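Consumables belong in the capital request

Most equipment budgets for small automation cells are built backwards. The arm, the controller and the guarding get a line each, with a quote attached, and everything that touches the product is put under "sundries" and left for the operating budget to absorb. I have reviewed enough of these submissions to think the practice should stop.

Take a typical returns-handling proposal, of the kind Odport circulated internally in March. The submission covered 2 cells, a Turunen controller for each, installation labour and a five-year service agreement. Fingertips and contact pads appeared once, in an appendix, at $700 a year. No basis was given for the figure. It had been carried over from a carton-handling line, where the pads meet flat cardboard at a known height and wear evenly.

Mixed goods do not behave that way. Footwear, homewares and bagged items present edges, straps and textured surfaces at varying angles. Pad life becomes a function of the product mix, and the product mix is set by a merchandising department that has never seen the maintenance log. At the Bisside site the replacement interval was planned at 4000 cycles. The interval should have been written as a range, with the lower bound used for costing.

The usual objection is that pads are cheap. The unit price is low, agreed. The stoppage, the recalibration and the technician's hour are charged elsewhere, so the true cost never appears beside the item that causes it. Guven prices its pads in packs of 12, and a purchaser comparing packs will reliably choose the cheaper one with no data on service life.
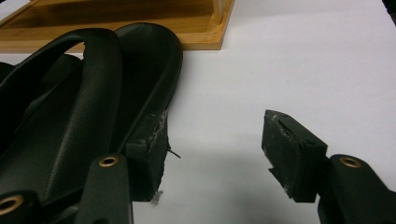
Pad wear is also easy to inspect, which makes its absence from planning documents harder to defend. A visual check at shift change needs no instrument and very little training. With the fingers open beside a black slide sandal, the frayed pale fibres on the upper corner of the left pad are plain, as is the dark thread standing out from its side, and the facing pad is scuffed along its top as well. An inspection sheet should record each pad separately, along with the goods being handled.

My recommendation is modest. Any capital request for handling equipment should carry a consumables schedule for the first year, costed at the lower bound of expected life, with labour and downtime included. Requests without one should be returned to the originator unsigned.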